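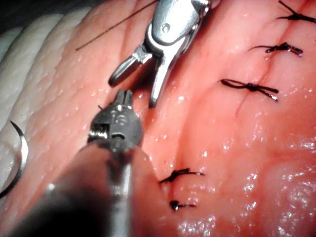

Three black knots along the closed cut, on the right-hand side.

Trevusora Community Help > Study and Practical Skills > Suturing
How do you keep interrupted stitches even when the tissue is soft and slippery?
Posted August 21, 2021 | Viewed 1,487 times

purplepencilcase
Hi all, I'm in my second year and I've got the stitching bug quite badly. I've been doing simple interrupted stitches on a foam pad since February and on the pad I'm fairly happy – straight line, knots all off to one side, edges meeting nicely. Then I moved on to the soft stuff (chicken thighs first, then a bit of pork belly, then tripe from the market in Grunari) and it's like I've never held a needle in my life.

My trouble is mostly this. The surface isn't flat, it goes up and down in little mounds, and when I measure my gap by eye the next stitch always ends up too close or miles off. Also it's so shiny under my desk lamp that I lose the edge of the cut altogether. What I'm after is a row of knots like the black ones down the right there, with the cut shut all the way along. Mine looks fine for the first two and then there's a pucker at the bottom end that I can't get rid of.

I'm using the black braided thread that came in the Jumden practice kit, and ordinary needle holders and toothed forceps. I can do the knot itself, I think, it's everything round the knot that goes wrong. Do I need a different thread? Should I be marking the line first? And how tight is tight? I keep being told "snug" and I don't know what snug feels like in tripe.

Thanks in advance, and sorry it's long.

teabeforetheatre
Not long at all, this is a lovely question and I had exactly the same pucker for most of a year!

First thing, stop starting at one end. If you begin at the top and work down, any tiny difference between the two sides adds up and you finish with a spare flap at the bottom, and there's your pucker. Put the first stitch in the middle of the cut. Then one halfway between that and each end. Then fill the gaps, halving each time. You'll still have small mistakes but they get shared out along the line and you can hardly see them.

Second, the mounds. Don't measure across the bumps. Lift the edge very gently with your forceps so the little piece you're working on is straight, put your needle in, then let it go. What matters is that the needle goes in and comes out the same distance from the cut on both sides, and at the same depth. I say "same, same" under my breath while I do it (my housemates love this). If one side sits higher than the other once you've tied, you've probably taken a deeper bite on one side. Take it out and do it again, it's only tripe.

Needle goes in at a right angle to the surface, and with a slope that means the surface right there and not the table. That was the bit that took me ages. Turn your wrist and follow the curve of the needle, because if you push it straight it drags and tears a slot in anything soft.

Tightness: pull until the two edges touch, then stop. If the tissue bunches up or goes pale round the thread, that's too much. Real tissue swells afterwards as well, so a stitch that's already biting in when you tie it is only going to get worse. Edges kissing, not squashed, is what I was taught.

And move your lamp! Put it low and off to one side so the shine moves off your line. I also dab with gauze before each stitch. Dab, don't rub.

grunari_nightbus
get better thread, the kit stuff is rubbish. I bought a box of 300 off a clearance site and never looked back. also lay the knots all on the same side or it looks a mess

bouchardroadbench
I'd not blame the thread straight away. Black braided is nice to learn with, it's easy to see and it holds a knot well. The slippery single-strand sort is harder work at first and wants extra throws, so changing now might give you a new problem on top of the old one. Check the packet to see what yours really is, as some of the kits are vague.

Agree about keeping the knots to one side though. You want them off the cut itself, so once the first throw is down, slide it across before you lock it. Make sure your throws go opposite ways each time or you'll get a granny, and those slip, particularly when everything's wet. Braided thread I'd do three throws and leave little tails. Not so short they come undone, not so long that they get caught up in the next stitch.

For marking, yes, do it while you're learning. Dots on both sides of the cut, opposite each other, before you cut if you can manage it. A pen won't take on a wet surface so pat it dry first. I did 126 stitches with dots (I kept a tally on the fridge) and then tried without, and my eye had sort of learnt the gap by then.

One more, on forceps. Toothed ones are fine for skin but they chew up anything delicate, and if you grab the same edge four times it goes to mush and then no stitch will sit well in it. Hold it once, lightly, and use the closed tips to nudge it where you can.

purplepencilcase
Oh these are brilliant, thank you! Tried starting in the middle last night and the pucker is nearly gone, there's just a small wrinkle at one end. Lamp is now balanced on a pile of textbooks. I hadn't thought about which surface the right angle was measured from at all, so that's my job for the weekend. Will hang on to the Jumden thread until it runs out.

teabeforetheatre
Yay! For the wrinkle, try putting your end stitches a bit nearer to the corners. And wash everything down properly after the tripe, the smell gets into the hinge of your needle holders.

Marked as helpful by 710 members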